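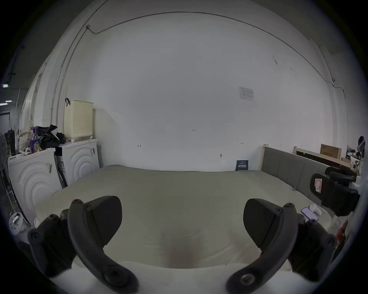 Most people keep a mattress longer than they keep a car, and they think about it a good deal less. The usual advice is to replace one every eight to ten years. The stores like that number, and it is fair for the cheaper end of the market, but it hides a lot. A guest bed used a few nights a year may be fine at fifteen. One slept on by two heavy adults can be finished at five. The only way to know is to strip it. Take off the sheets, the pad and the protector until you are down to the bare cover, and do it in daylight. A pale beige cover shows a smudge that a patterned one would hide, and it pays to look along the edges as well as in the middle.

April. Words by the Home Desk
14 comments | 37 shares

I started looking into this after my own mattress, bought in Urnness when I moved there, began to leave me stiff in the mornings. I assumed it was my back. Then I spent a week at a rental in Predside, slept on a plain foam bed with no brand name I recognized, and felt fine. When I got home I laid a broom handle across my side of the bed and measured down from it with a ruler. The dip was almost two inches deep.

Many warranties set a depth a dip has to reach before the maker will pay for anything. Mine was 1.5 inches, measured with nobody on the bed. I had the depth. I did not have the receipt, and I had thrown away the law tag, so that was the end of my claim.

The repair trade is smaller than it used to be. Rorninik, a workshop at the edge of Urnness, still opens up mattresses and rebuilds them, and it is one of the few places in the area that does. They took 22 last year, most of them older two-sided models. Newer beds are harder. The layers are glued to each other, and pulling one out tends to tear the next. The shop will tell you over the phone whether yours is worth bringing in, and more often than not the answer is no.

I ended up buying new. The one I chose is from a store called Bühler and cost $639 in queen size with delivery. I tried it in the store for 19 minutes, which felt very long with other customers walking by. The salesman suggested I lie on my side, the way I sleep, and bring my own pillow. I had not brought my pillow. Bring your pillow.

What goes under the mattress matters more than I had thought. Slats should be no more than three inches apart for foam, and a queen or king needs a center support that reaches the floor. My old frame had a center leg that had come loose at some point and was hanging an inch short. That probably did as much damage as the years of sleeping. If you have the bed apart anyway, check every slat for cracks and tighten the bolts where the side rails meet the headboard.

Subscribe to our newsletter for home stories every month. You can unsubscribe at any time.

Turning is the other thing. Very few mattresses sold now can be flipped, but nearly all of them can be rotated, head to foot. Every three months for the first year and twice a year after that is a common schedule. I write the month on a piece of masking tape and stick it to the frame where the sheet covers it.

For stains, use as little water as you can. Mix a few drops of dish soap into a cup of cold water, dab it on with a cloth, and dab again with plain water. Leave the bed uncovered until it is dry all the way through, with a fan on it if the weather is damp. Foam that stays wet inside will start to smell, and there is not much to be done after that.

Getting rid of the old one took longer than choosing the new one. Charity stores in Urnness won't take mattresses at all. The county transfer station charges a fee per piece and wants them dry, so mine sat in the garage through a week of rain. Bühler would have hauled it away on delivery day if I had ticked the box when I ordered.

This site uses cookies. By continuing to browse you agree to our use of cookies.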